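Home Technology Work Living Archive
Search this site Enter keyword Go

Who Will Put the Bowl Away?

November
By the Technology Desk

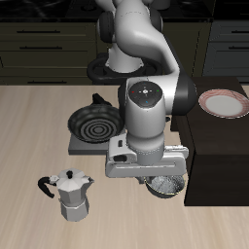
For as long as I have written for this magazine, readers have asked me when a machine will clean up the kitchen. I used to answer with a joke about dishwashers, but this autumn I tried to find a serious answer, and I began in simulation, where much of this work is now done before any real cup is at risk. The chore I looked at was small: take a bowl from the counter and put it on the cabinet next to it. A person does this while talking on the phone. For the arm it is a chain of decisions, and the kitchen does not help. The bowl is shiny and round, it stands close to the side of the cabinet, and the gripper above it has only two fingers. There is already a plate on top of the cabinet, so the bowl needs a free spot. A moka pot and a frying pan share the counter, and an elbow that swings too wide would hit one of them.

At Dimotus, a young company that trains arms for household work, a chore like this is repeated up to 2000 times before the engineers trust the numbers. Every time, the objects are moved a little. The team told me that bowls are harder than they look. The fingers must take the rim, and if they take it at a bad angle the bowl turns in the grip and arrives tilted.

The shop floor is ahead of the kitchen, but less than I expected. I spent a Thursday at Akmont, which packs metal fittings for plumbers. Two arms there fill boxes all day, and they do it well – as long as the parts come in the same tray, facing the same way. When a new tray came in with deeper pockets, the line stood still for six hours. The shift leader was not upset. She said the old packing machine was worse, and it could not be taught anything.

Can a machine do chores yet, then? Some of them, slowly, in a room that it knows. Dimotus plans to put its first arms in rented apartments next year, with a person watching from a distance who can take over. I would let one of them clear my table after breakfast. The coffee pot I would still carry to the sink myself – the handle is on one side, the spout is on the other, and I have had it for a long time.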